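6. Januar 2024 – Abstrichproben, Nachtest Puffer 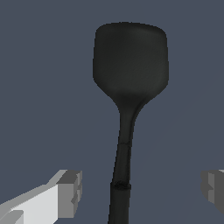 Schwarzer Spatel, gerendert.

Charge Gritberg aus dem Dezember weiter aufgearbeitet. 50 Röhrchen aus dem Kühlraum geholt, zwei davon ohne lesbares Etikett, aussortiert und im Probenbuch gestrichen. Rest mit dem neuen Extraktionspuffer angesetzt, 20 Minuten bei Raumtemperatur, dann auf die SARS-CoV-2-Platte.

Negativkontrolle sauber. Positivkontrolle kommt später als mit dem alten Puffer – Mohsin meint Pipettierfehler, ich tippe eher auf den Puffer. Platte wird mit beiden Ansätzen nebeneinander wiederholt.

Ustyna hat die Ct-Werte in die Tabelle übertragen, Spalte F ist noch leer. Befunde an Wiltell gehen erst nach der Wiederholung raus, Babar weiß Bescheid.

Filterspitzen fast alle, nachbestellen. L. Sandu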